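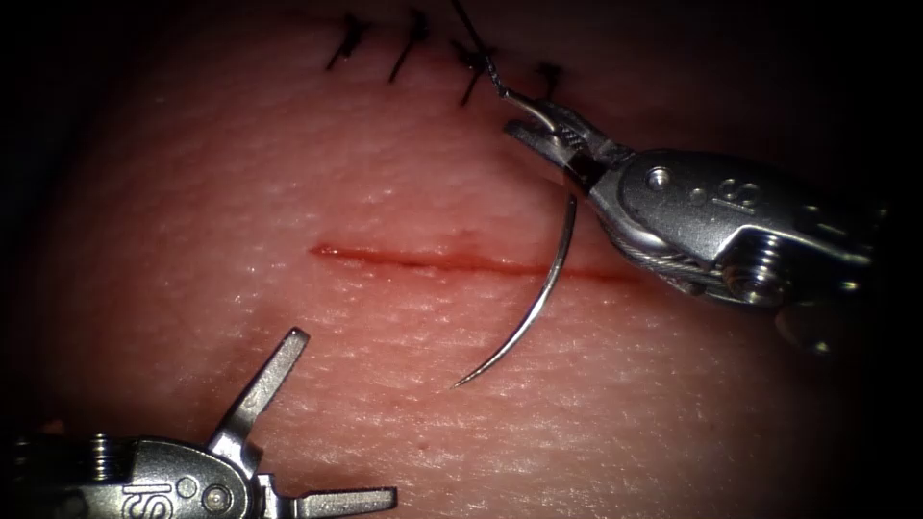 Synthetic skin pad with a closed row of four black interrupted sutures and an open incision below it.

Brustitano Practice Pads: Frequently Asked Questions

What is the difference between the 2-layer and 3-layer pads?
The 2-layer pad has a skin layer over a fat layer and is intended for simple interrupted and running stitches. The 3-layer pad adds a muscle layer and can be used for deep and buried stitches. Both have the same outer dimensions and fit the same tray.

Are the pads supplied with cuts already made?
Item 1229 is supplied uncut. All other pads are supplied with straight cuts. Additional cuts can be made with a No. 10 or No. 15 blade. Keep new cuts at least one finger width from the pad edge.

Which needle should I use?
A 3/8 circle reverse cutting needle suits the skin layer. Taper needles bend when driven through the mesh and are not recommended above the fat layer.

Why does the thread tear through the surface?
The usual causes are a bite taken too close to the cut edge or too much tension on the first throw. Enter the pad at a right angle and follow the curve of the needle. If tearing continues with wider bites, check the date code on the underside. Pads stored in sunlight lose strength.

Can a cut be reused?
Yes. Remove the old stitches with suture scissors and pull the thread out from the knot side. Needle holes remain visible. Offset the next row slightly from the old holes.

How do I clean a pad?
Wash by hand with lukewarm water and mild dish soap, then blot with a lint-free towel. Do not use acetone, alcohol wipes or a dishwasher. If the surface becomes tacky, dust it lightly with cornstarch.

How should pads be stored?
Store flat, in the original sleeve, away from heat. Do not stack pads without sleeves. Printed paper and colored plastics can stain the surface permanently.

Does the Grokgate tray fit older pads?
The Grokgate tray fits all current pads. Pads sold under the Bralatard name are thicker and need the spacer removed.

Do the pads contain latex?
No. The skin and fat layers are silicone. The mesh is polyester.

Is thread included?
Thread is included in kits only. Kit thread is non-sterile and is not for use on people or animals.

Who handles large school orders?
Orders over 3000 pads are quoted by Otakar Matoušek at the Havlíček warehouse. Include the item number, the delivery address and the month needed. Orders for fall classes should be placed by June.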